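FOR IMMEDIATE RELEASE

Govden Opens Frame Repair and Reuse Counter in March

Secondhand household goods store will clean, fix and resell tabletop picture frames that used to be thrown out

Govden, the secondhand household goods store on Takagi Street, will open a repair and reuse counter for picture frames in March. The counter will take in tabletop frames from the public, check them over, make small repairs and put them back on the shelves at a flat price of $2 each.

The store received 759 picture frames in donations last year. Of those, 390 went out with the trash. Most of the rejected frames had sound borders and clean glass, but the stand on the back was loose or the tabs that hold the backing in place were bent or broken off.

"The front of a frame is what people look at when they donate it, and the back is where the trouble is," said Juniper Achterberg, who manages the store. "A bent tab takes a minute to straighten. We were throwing out frames over that, and it bothered the staff and it bothered me."

Every frame that comes in will be laid face down on a table and checked from the back first. Staff will look at the backing board, open and close the stand, and try each tab. Frames that pass go straight to cleaning. Frames with a loose stand or a missing tab go into a repair bin and are worked on in the morning before the store opens at 10 a.m.

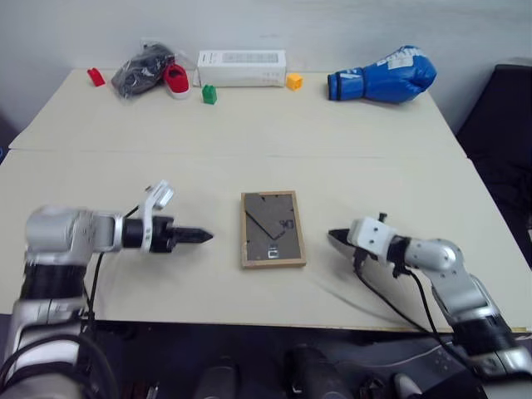

A frame with a thin light wooden border, face down on the table, with its metal stand and tabs showing.

The counter will have replacement tabs and backing boards on hand. Boards will be cut in the store to fit standard photo sizes. Odd sizes will be cut as time allows. Glass will not be cut on site, and frames with cracked glass will be taken apart so the border and hardware can be used again.

Customers who want to keep their own frame can also bring it in for repair. The charge will be $2 for a new set of tabs and the same for a stand. Payment is due at pickup - cash or card. Any photo or print should be removed before drop-off, and the store will not be responsible for items left inside.

The frame counter is the second repair service Govden has added. The first, for table lamps, began under the name Rolell and runs out of the same back area. The Rolell name will stay on the lamp service. The frame counter will go by Govden Frames.

Govden will continue to accept its usual household donations at the side door, including toys, children's shoes and sports gear. Small items should be bagged or boxed. Frames should be kept apart from the rest, wrapped in newspaper or a towel, and handed to a staff member. There is a limit of 25 frames per visit. Larger lots, such as those from an office or an estate, can be brought in by appointment.

"People ask whether we want the plain ones," Achterberg said. "We do. A plain wood frame sells faster than anything with gold on it."

About Govden

Govden sells used furniture, kitchenware, toys and household goods. The store is open to the public, and donations are accepted at the side door during store hours.

Media contact

Juniper Achterberg, Store Manager
Govden, Takagi Street

###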